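Posted 1st October by the Cuvero Robotics Club

# Two-Arm Table Project: Gallery

The club has 22 members this year, split between the build bench and the table project. This page is for the table project. The task is small on purpose: two paper cups, one small bottle, two arms. A run starts with the bottle in one cup, and the arms have to get it into the other cup without knocking anything over. If a cup tips, the run is scored zero and we start again.

We began in April with a single arm and moved to both arms over the summer. Most of what we learned came from things going wrong, so this page has more notes than a gallery usually does. The picture is at the bottom, after the notes on how we set up.

## Setting up the table

The table is cleared before every session. Bags, drinks and laptops go on the shelves by the door. Spare cups stay in the cabinet until they are needed, since we used to leave them within reach of the arms and lost a stack that way.

Cups go toward the back. We tried the middle first and the fingers came in too steep. Moving the cups back gave the arms a flatter approach and made it easier to see what the fingers were doing.

Both cups are plain paper and weigh almost nothing. A light cup shows a bad approach right away. With the heavy plastic ones from Konex we could bump the rim and never know it.

## Runs and scoring

A full set is 100 runs. We do not finish a set in one meeting. Each run gets a line in the log with the start position, who was at the controls, the result, and one remark. The log stood at 2992 lines when this page was written. The early lines are hard to read because we had not agreed on what counted as a drop. The rule now is that the bottle has to end up inside the cup and stay there until the fingers have opened and backed away.

Scoring is as follows:

- 2 points for a clean transfer
- 1 point if the bottle goes in but the cup slides off its mark
- 0 for a tipped cup, a dropped bottle or a stop

Stops are called by whoever is standing at the stop button. That person does nothing else during a run. They do not write in the log and they do not hold the spare bottle.

## What gave us trouble

The bottle leans when it is in a cup, and it never leans the same way twice unless you place it by hand with care. For the first few weeks we placed it carefully and got good scores. Then we let new members place it any way they liked and the scores fell by half. We kept doing it the second way.

Finger spacing was the other problem. Starting with the fingers wide open costs a little time on each run, but it leaves room to correct. Starting them narrow looked faster and led to a lot of tipped cups.

Lighting matters too. Shadows on a light tabletop change through the afternoon, and we now close the blinds before the first run and leave them closed.

## Coming up

The Barajas school meet has a two-arm event, and we plan to enter it with this task. Trunent has agreed to lend us a second timer, so we can stop using a phone. Before then we want one full set with every member taking at least one turn at the controls, and a cleaner copy of the log that other clubs can read.

## From the table

Gray cup and yellow cup side by side, with the red-capped bottle leaning in the gray one. The right gripper has its upper finger over the mouth of the yellow cup. Both grippers are open.

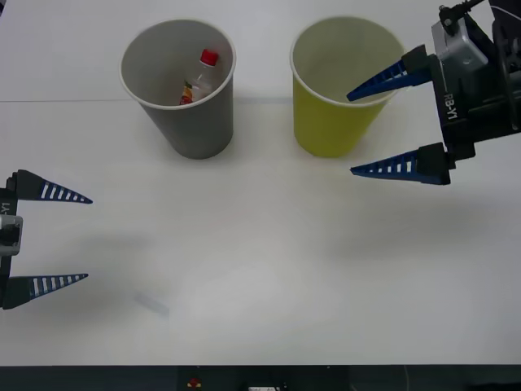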